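Purnik says its new software lets home robots handle cloth. The numbers need a closer look

Skevard update covers perception and planning for towels, but the test leaves out a lot
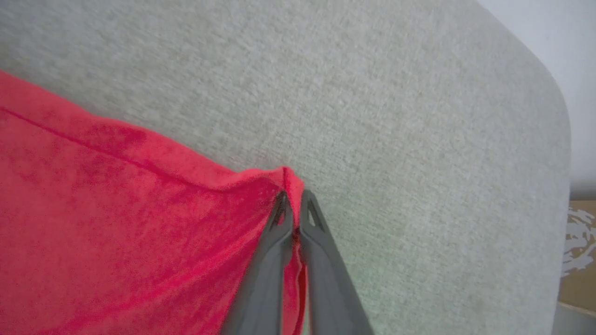
A two-finger gripper holds the corner of a red-pink towel against gray upholstery.

Purnik has released a new version of Skevard, its control software for robot arms, and says it can now find the corner of a towel, pick it up and plan a fold without being told where the towel is. The company is calling it a big step toward robots that do household chores. Anyone who has followed this field for a few years has heard that before.

The update came out in August. It has 2 main parts. The first is a vision model that looks through a small camera near the gripper and marks the places on a piece of cloth that it thinks are corners or edges. The second is a planner that takes those marks and works out how the fingers should close and which way the arm should pull. Older versions of Skevard needed the cloth to be laid flat in a known spot. Purnik says that is no longer the case.

Cloth is hard for robots. A mug has the same shape every time you reach for it. A towel doesn't, and each time the gripper touches it the shape changes again, so whatever plan the software had a second ago may be out of date. Seams make it worse. A stitched line near the edge can look a lot like the edge itself to a camera, and a gripper that closes on the seam picks up a thick wad of fabric instead of a single corner.

Purnik says Skevard now tells the two apart. In notes published with the release, it says the model was trained on 2000 recorded grasps and then tested on 300 new ones. It gives a success rate for corner pickup that it describes as the best it has measured. What it doesn't give is the full list of what was tested. The notes mention "everyday textiles" and name hand towels, dishcloths and pillowcases. They don't say how many of the 300 attempts used each one, or how many used the same towel over and over.

That matters. A plush towel in a strong color on a plain gray background is about as kind a case as a vision system can hope for. The cloth stands out, the fabric is thick enough to pinch, and the edge has some body to it. A thin white pillowcase on white sheets is a different job, and it's much closer to what the software would meet in a real bedroom. We asked Purnik for results split by color and background. The company said it may publish them with a later version.

We also asked what counts as a success. The answer was that the gripper must close on a corner and still be holding it 2 seconds later. Folding isn't part of the score. Neither is lifting the cloth clear of whatever it is lying on. So the headline figure is a figure for grabbing, and the release text, which uses the word "fold" in its first sentence and keeps using it, leaves a stronger impression than the test supports.

There is a folding test, further down. It covers 7 towels. Purnik says the planner finished the fold on most of them but doesn't say which ones it failed on or what went wrong. A person was allowed to reset the cloth between tries. The notes don't say how often that happened, and without it there is no way to work out how long the robot could go on alone.

None of this means the software is bad. Some of the changes look useful, and they are the ones that got the least space in the announcement. Skevard now checks the grip after the fingers close and can decide to let go and try again. Earlier versions would carry on with the plan whether or not there was anything between the fingers, which led to a lot of arms solemnly folding air. The new version also keeps a log of each decision, with the camera view saved next to the plan the software picked. For people who have to find out why a robot did something strange, that log is probably worth more than a few points on a success rate.

The planner is faster too, by Purnik's account, though the company only compares it with its own last release. It makes no comparison with Edance, the rival package that many small labs use for the same kind of work. Edance has had retry logic for some time. It is clumsy to set up and its vision side is weaker on soft objects, but its developers publish their failures in a public table, sorted by type. It would be good to see Purnik do the same.

Then there is the question of hardware. Skevard's new grasp model was trained with one style of two-finger gripper and one camera position. Purnik says users with other grippers can "adapt the model with a short calibration." The calibration guide has a single page on this, and it asks the user to record new grasps without saying how many are enough. A different finger shape changes how cloth bunches up as the fingers close. It also changes how much of the view the fingers block at the moment when the software most needs to see. A user who swaps fingers could end up repeating a good part of the training work.

Koutsoukos, a laundry equipment maker that has been trying out the software on a test bench, told us it is "encouraged" but has no plans to put it in a product. It said the new grip check had saved it time. It also said the corner finder had trouble with towels that came to the bench in a heap, and that its staff had gone back to spreading them out first. Spreading them out first is the step the update was supposed to remove.

Purnik's reply was that heaps are "on the roadmap." Towels in real homes are mostly in heaps now.

The update is free for existing Skevard users. The vision model can be downloaded, but the recorded grasps it was trained on can't, and the test set is closed as well. Outside groups can run the software on their own cloth and report what they get, and several will. Until they do, the 300-grasp figure rests on the company's word and on a test the company designed.

Purnik says the next release will add shirts. Shirts have sleeves, collars and buttons, and no corners to speak of. It hasn't given a date.

Comments (5)

foldingpoint
We installed it last week. Grip check is great, agree with the article there. Corner finder is fine on our blue towels and pretty bad on the striped ones, it keeps wanting to grab a stripe. I'd love to know if there were any stripes in those 300.

tarmac_lou
Every year somebody's robot can nearly fold a towel. I can fold a towel. Wake me up when it can do a fitted sheet.

m.k.
Little unfair in my opinion. Grabbing a corner IS the hard part, once you have it the fold is mostly motion planning. You also skipped that they fixed the camera delay bug, which was the main reason the old version missed.

gripforce9
@m.k. you need to grab the second corner too, and by then the first one has dragged everything sideways. That's where ours falls over every time. And the delay bug is only fixed if you use their camera driver.

benchtest
Has anyone got the calibration to work with softer fingers? The guide says record new grasps, I did an afternoon's worth and it got worse.

Recent stories

Edance adds a simpler setup tool, keeps the old config files
Why robot demos are nearly always sped up
Warehouse planners and the trouble with plastic bags
What a success rate leaves out
Koutsoukos shows a towel sorter with no arm at all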